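Pronau lid seal, bench notes, June

Continuing the leak work on the double-wall flask. The first batch of silicone rings from Hultdale came in at the low end of the hardness range, and lids on those flasks weep at the thread when laid on their side. Upright they hold. Same result on the glass-lined version, so the liner is not the issue.

Changed two things since the last entry:
Ring section up one size, groove left as is.
Lid closed to a fixed torque on the hand gauge. Before this we were closing by feel and the numbers did not compare.

Side-lie test, water at brewing temperature, 30 minutes per flask, paper towel weighed before and after. Three flasks with the new ring: no measurable gain on two, a trace on the third. The third has a visible mold line across the sealing face. Set it aside with a tag.

Thread cycling on the Ganville rig stopped at 3,878 when the counter battery died. Ring shows a polished band but no tearing. Restart from zero with a fresh ring, do not add the counts together.

Infuser basket: the mesh still lets fine rooibos dust through. Makokha has quoted a tighter weave. It drains slower, and on a rough pour the water backed up over the rim. Need a proper drain time before ordering.

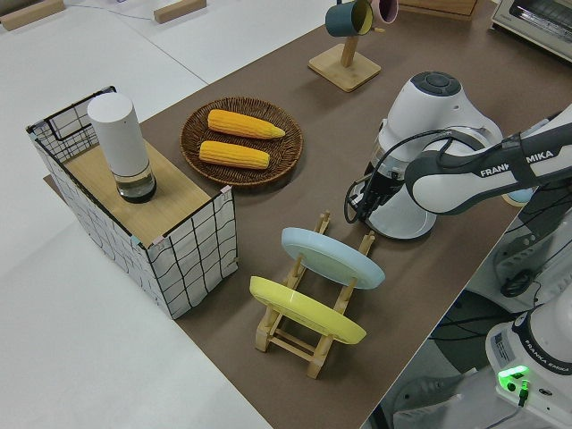
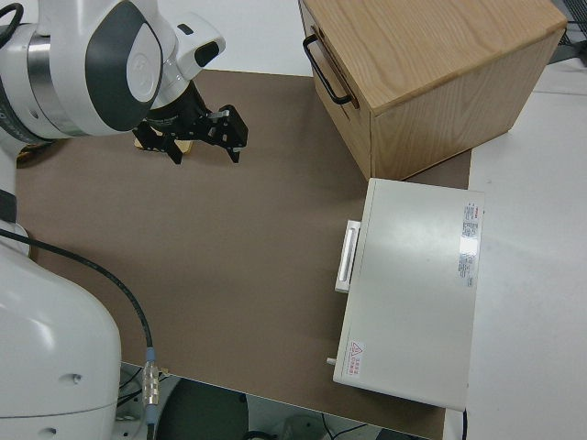

Open items: ask Hultdale for hardness certificates per lot. Repeat side-lie with the lid closed one notch short, as most people will leave it. Check whether the larger ring makes the lid too stiff to open after the flask cools. At 4 pm it took two hands on one of them.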